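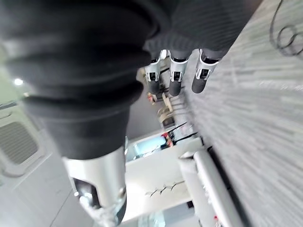
灰地毯到底耐不耐脏，是我收到最多的一个问题，所以放在第一条。耐，但得看是哪种灰。我在Burkdale这边管这间大活动室，选地毯的时候翻了一堆样品册，纯色的灰我一块都没要，最后定的就是这种带条纹、有点斑驳的灰，深一道浅一道的，掉点线头、鞋底带进来一点灰，站着根本看不出来。纯色那种我在以前的办公室用过，早上吸完，中午走过一个人就有一串印子，看着特别闹心。配的椅子是米色的，灰配米色不挑光，开着灯也不会显得冷冰冰。如果你只想听一句话的建议：挑花色，别挑纯色，别的往下看。

你用的是整卷的还是方块的？
方块的，一块一块拼的那种。整卷铺出来确实更平，接缝也少，可是我怕以后哪一块出事要动一大片。当时一共订了15箱，Parnska的，每箱490块，铺完还留了两箱没拆，塞在储物间最里头。这两箱我看得很紧，谁来借都不给（真有人来借过，想拿去垫花盆）。同一个型号隔几年再买，颜色多半会差一点点，批次不一样就是不一样，灰色尤其明显，偏蓝偏黄一眼就能看出来。所以要是你也准备铺方块毯，备用的那几块请和第一批一起下单。

铺的时候方向要一致吗？
看你喜欢。方块毯背面一般有个箭头，全部朝一个方向，纹路就连成一片，像一整张；一块横一块竖地转着铺，就会有棋盘的感觉。我喜欢连成一片的，条纹顺着长边走，房间显得深一些。转着铺也有好处，以后换一块新的进去没那么扎眼。我是铺完才想到这一点的，也懒得返工了。

要不要打胶？
我没有满涂，用的是那种方形的小连接贴，贴在四块毯子的交角底下，再沿着墙边和门口刷一圈可移除的胶。门口一定要刷，那里天天有人蹭着脚进来，不刷的话边上很快就翘。地面要先扫干净，再拖一遍，等它干透。我第一次试铺的时候偷懒，底下有一粒小石子没扫走，踩上去硌脚，找了半天才找到是哪一块。

椅子拖来拖去，地毯会不会起毛？
会一点。四脚椅还好，脚底套个平头的脚套就行，别用那种带毛毡的，毛毡是给木地板用的，在地毯上发涩，推两下就歪了。带轮子的椅子比较麻烦，轮子总在同一个地方来回碾，绒就倒了。我的办法是隔一阵子把椅子的位置挪一挪，让磨损摊开。还有就是麻烦大家抬着搬，别拖。这话我说了很多遍，效果嘛，一半一半吧！

家具压出来的坑怎么弄回来？
冰块。放一小块在坑上，让它自己化掉，绒吸了水会慢慢鼓起来，再拿勺子背或者旧牙刷顺着挑一挑。坑很深的可以隔着湿毛巾用熨斗的蒸汽喷一下，熨斗不要压下去，悬着就好。化纤的毯子怕烫，先在角落里试一小块。我这儿有个柜子压了好几年的印子，冰块弄了三回才差不多平，到现在侧着光看还是有一点，我也就算了，后来摆了盆植物在那儿。

平时怎么打扫，多久一次？
人多的日子当天晚上就吸，人少的时候隔两三天。吸尘器我用的是一台1000瓦的，Woldegiorgis家的老款，声音有点大，但是吸力够。吸的时候慢一点，来回各走一遍，顺着纹走一遍再逆着走一遍，逆着的那一遍出来的灰比你想的多得多。边角用扁嘴。滚刷上缠的头发要记得剪，我一般拿拆线刀沿着滚刷划一道，一拉就下来了，很解压。

有没有必要买洗地毯的机器？
我没买。一年租两次，一次在开春，一次在入冬前，租一天就够。今年是三月洗的。买一台回来大部分时间都在占地方，而且水箱要是没晾干，再打开那个味道……我不想回忆。租的时候问清楚清洁剂包不包，不包的话自己买低泡的，泡多了冲不干净，残留在绒里反而更容易粘灰。洗完的头几天如果觉得特别容易脏，八成就是这个原因，用清水再过一遍。

洗完多久能走人？
我一般下午洗，第二天中午才放人进来。这中间空调开着除湿，门窗看天气，外面潮就别开窗了。摸上去表面干了不算数，掀起一块的角摸一下背面，背面也干了才算。急着把椅子搬回去的话，脚底下垫小块塑料片或者铝箔，金属脚碰到湿地毯会留锈印，锈印非常难弄，这个教训是Trinidad Rivera告诉我的，她那边的书画教室地上有四个小黄点，到现在还在。

咖啡洒了怎么办？
别擦！按。拿干净的白毛巾或者厨房纸，从外圈往中间按，能吸多少吸多少，换一面再按。然后喷一点温水，再按。还有颜色的话，用几滴洗洁精兑一大杯水，照样是喷一点、按一按，最后再用清水按一遍。加了奶的咖啡要更仔细，奶留在里面过几天会有味道。毛巾一定用白的，我有一次随手抓了条红色的抹布，后面的事你可以自己想象。

口香糖呢？
也是冰。冰块装在塑料袋里压上去，冻硬了以后拿钝的黄油刀从边上往起撬，基本能整块下来。剩一点渣子就用酒精棉片点一点。实在不行就换掉那一块，方块毯的好处就在这里了。

怎么换一块？会不会很麻烦？
很快的，连找工具一起也就一壶茶的工夫。用一把平头螺丝刀从接缝那里轻轻挑起来一个角，手伸进去整块揭起。看看背面箭头朝哪，新的照着放进去，四边用手掌压实，再用膝盖跪一遍。新的刚放进去会比周围鲜亮一截，过一两个月就融进去了。如果你很介意，可以从柜子底下或者沙发后面换一块旧的出来，把新的放到看不见的地方去。

地上的线怎么收拾？
这个我也还在跟它们斗。大活动室里总有线，细的黑线最容易在地毯上散成一圈一圈的，灰地毯上看着显眼，脚却一勾就勾到。我现在的规矩是，用完的线顺着它自己的弧度绕成圈，拿魔术贴扎带一捆，挂到墙边的钩子上。别往手肘上死命缠，缠久了里面会断。要过道的线，用地毯专用的线槽盖，底下是钩面的，自己就能抓住绒，不用胶带。普通胶带千万别往地毯上贴，撕下来带一层毛，胶还留在上面，过几天就是一条黑印。

米色的椅子不怕脏吗？
怕，我承认。可是深色的椅子摆在灰地毯上，整个房间沉得像个会议室，我受不了。我的折中办法是每个月抽一个晚上，把椅子推到一起，挨个擦一遍，用微湿的布加一点中性清洁剂，擦完用干布再带一下。牛仔裤蹭上去的蓝色要早点处理，越放越深。圆珠笔用酒精棉签，先在看不见的底面试。椅子不用的时候凑成一堆放着就挺好，中间留一条能过吸尘器的缝，我以前爱把它们排得整整齐齐，后来发现一来人就全乱了，也就随它去。

房间铺了地毯会不会闷，有味道？
刚铺完那一阵有，胶味和新东西的味道混在一起，我开着窗通了一个多星期。之后就看通风了。顶上的空调面板要定期拆下来洗滤网，滤网一脏，吹下来的灰全落在地毯上，你吸得再勤也没用。我洗滤网就用花洒从背面冲，阴干，别晒，晒了会脆。平时想去味道可以撒小苏打，傍晚撒，放一夜，早上吸走。小苏打别撒太厚，很细的粉会堵吸尘器的滤芯，吸完记得拍一拍。

对灰尘过敏的人能待吗？
这个我不敢打包票，每个人不一样。我自己鼻子就不太好，换了带细滤芯的尘袋以后舒服很多。地毯会把灰抓住，不吸的话灰一直在里面，一走动就扬起来，所以吸尘这件事偷不得懒。要是家里有人反应很厉害，先去朋友铺了地毯的房间坐一下午，再决定要不要买。

灯光要不要跟着换？
灰地毯吃光，这是真的。铺完第一天晚上我进门吓了一跳，明明开的还是原来那些灯，怎么暗了一截。后来把顶上小圆灯的灯泡换成亮一档的，色温选了中间那种，不黄也不蓝，米色的椅子看起来才是米色。白的天花板和墙帮了大忙，光能反下来。如果你家墙也是深色的，地毯就往浅一点选吧。

地毯下面要不要再加一层垫子？
方块毯我不加，背面已经有一层了，再垫东西接缝会浮起来，走着走着就错位。整卷的家用地毯可以加，脚感会软很多。我问过Ragnvald Forsberg，他铺了大半辈子的地，他的意见是垫子宁薄勿厚，太软的话椅子坐上去会晃，门也可能刮到。铺之前把门打开关上试一下，门底下的缝够不够，这一步很多人会忘，我也忘了，结果储物间的门拆下来刨了一道边。

小朋友在地上玩，要铺别的东西吗？
地毯本身摔一下不太疼，但跪久了膝盖会磨红。我会拿几块Osteo的薄垫子出来，用完卷起来收走，不让它长期铺在上面，底下捂着容易潮。手工课一律铺一层旧床单，亮片和胶水是地毯的死对头，亮片这个东西，我到现在还能从绒里吸出来！

旧的换下来的地毯块怎么处理？
脏得不厉害的我会留着，垫在后备箱，或者垫在洗衣机旁边的工具箱下面，剪成小块贴在重家具脚底也好用。剪的时候从背面下刀，用新刀片，一刀到底，来回锯的话边会散。真的不能要的就打捆，先问问当地回收站收不收，有的地方要单独预约。

我还有别的问题，怎么找你？
在页面底下留言就行，我一般晚上看。最好写清楚是什么材质的毯子、多大的房间、洒的是什么东西、洒了多久，光说一句“脏了怎么办”我真的答不上来。吸尘器修理之类的我也答不了，我那台自己都是送出去修的。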